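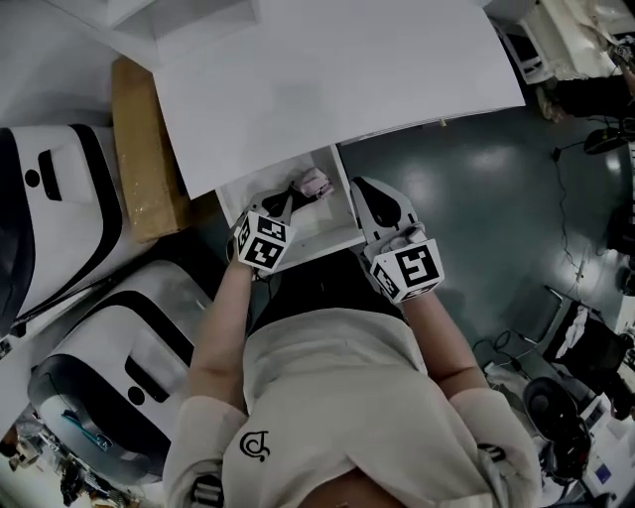 Reaching into the floor cabinet with a gripper in each hand.

Open Day Participants Wanted — Gurcombe Robotics Workshop, Wuvulville

Gurcombe is looking for 72 people to take part in the hands-on sessions at our November open day in Wuvulville. Participants use a pair of hand-held grippers to do small household tasks while visitors watch and ask questions. The sessions are paid. You do not need any background in robotics, and most of the people who took part last time had none.

What you will do

Each participant is booked for one session of two and a half hours. The first half hour is practice. You will hold one gripper in each hand and learn to open and close the jaws, pick up soft items, and set them down without dropping them. After that you move between stations and repeat short tasks. Typical ones are taking a small object out of a cabinet, putting it back on a shelf, and pulling tissue paper out of a container.

One of the stations is at floor level. You will be kneeling or bending for several minutes at a time. If that is hard for you, say so on the form and we will book you at the standing stations only.

A task usually takes less than a minute. You will do the same one many times with small changes in where things are placed. Some people find this relaxing and some find it dull, so please think about which you are before applying. The recordings from the day go into the Eron project, which uses them to teach robot arms the same tasks. Our target for the day is 500 finished recordings.

Visitors will be in the building the whole time. They may stand close and talk to you between tasks. A staff member stays with each pair of participants and will answer technical questions, but you are welcome to talk too.
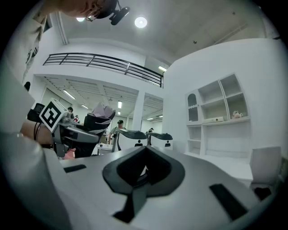 Gripper station, with the lower hall and balcony behind.

Who can apply

You must be 18 or older and able to lift and hold a light tool in each hand for ten minutes at a stretch. Left-handed people are very welcome. Glasses are fine. Please wear closed shoes and sleeves that fit close or can be pushed up. Leave rings and bracelets at home or in a locker.

You can't take part if you work for Gurcombe or live with someone who does.

Pay and practical details

Pay is $63 per session, sent by bank transfer within two weeks. Practice time is included. Each session has one 15-minute break, with water, coffee and sandwiches in the staff kitchen.

Sessions start at 9:30 a.m., 12:30 p.m. and 3:30 p.m. Give us your first and second choice. The 12:30 group fills up first — if you can come in the morning, your chances are better.

The workshop is at 333 Tsao Street, Wuvulville. Use the side entrance and sign in at the desk. Parking behind the building is free but limited on the open day, and the bus stop is across the street. There is an elevator to the upper level.

Recording and consent

The grippers carry cameras that record your hands, the objects, and whatever else is in view, which can include your face. You will get a consent form by email before the day and sign it when you arrive. You can stop at any point and will be paid for the full session. If you want your recordings removed afterward, write to us within 30 days and give your session number.

How to apply

Fill in the participant form on the open day page and choose "hands-on session." We need your name, a phone number, your preferred start times, and anything we should know about kneeling, lifting or eyesight. No resume, please.

We answer every application by email. Places are given out in the order forms come in, with a short waiting list for each start time. If your plans change, let us know by noon the day before so we can call the next person.

If you would just like to visit, you don't need to apply or book. Doors are open to the public from 10 a.m. to 5 p.m. and entry is free. Children under 12 need an adult with them on the workshop floor.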